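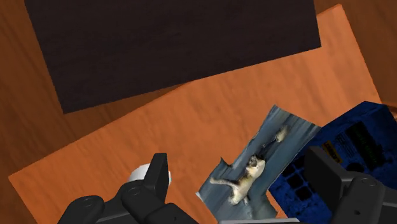

Grevis Workshop Releases Trilter, a Simulated Tabletop for Home-Built Grippers

GRIRNINE, May. The Grevis shared workshop has released Trilter, a set of simulated tabletop scenes for members and home builders who are making their own two-finger robot grippers. The set contains 38 scenes and can be downloaded at no charge from the workshop's project page.

Trilter was written during the build of the workshop's bench arm. It lets a builder test finger geometry and grasp code before cutting or printing parts. Scenes are rendered from a viewpoint above the gripper, with both fingers in view at the lower edge. Objects rest on an orange wooden tray and include rigid items, such as a blue box, and thin flexible ones, such as a crumpled photograph of cats.

Flexible sheets took up most of the development time. A bent print offers raised corners and folds at different heights, and a grasp planned for a flat sheet will often close above or beside it. In Trilter the sheet is modeled as a mesh of 422 points. Stiffness and friction are set in a plain text file. Tray angle and object placement can be fixed or drawn at random at the start of each run.

The supplied gripper model has black segmented fingers with flat pads. Builders can replace the pads with their own shapes, provided that each finger is exported as a separate part and the origin is placed at the mounting face. Parts with combined meshes will load but will not report contact correctly.

Trilter runs on a desktop computer with 8 GB of memory. A graphics card is recommended for scenes with flexible sheets. Control code written for the simulator can be sent to the bench arm through Lie, the workshop's serial interface, without changes to the command format. Joint limits must be entered again for each physical arm.

The next release will add 20 scenes and a log viewer for contact forces. Bug reports should include the scene number, the random seed and the settings file.

About Grevis
Grevis is a member-run workshop in Grirnine with benches for electronics, woodworking and small machine builds.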